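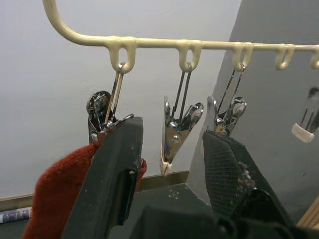

So how long should a comment on a student essay be? Four sentences, and I try hard to stick to that.

I got there the slow way. Back in April I had a pile from my survey course at Tokham, all on the same 780-page novel, and I was writing nearly 300 words at the bottom of every single paper (my poor hand!). Then I asked the class what they remembered of it. Mostly the grade, plus one thing – usually the last thing I'd said.

Pause here, let people groan.

Now I read each essay twice, pen down the first time, which is harder than it sounds. Then I write two sentences on what the argument does and two on what I'd push further. Margins stay mostly clean, apart from the odd "yes!"

Next slide – the before and after comments. Read the long one out loud, fast.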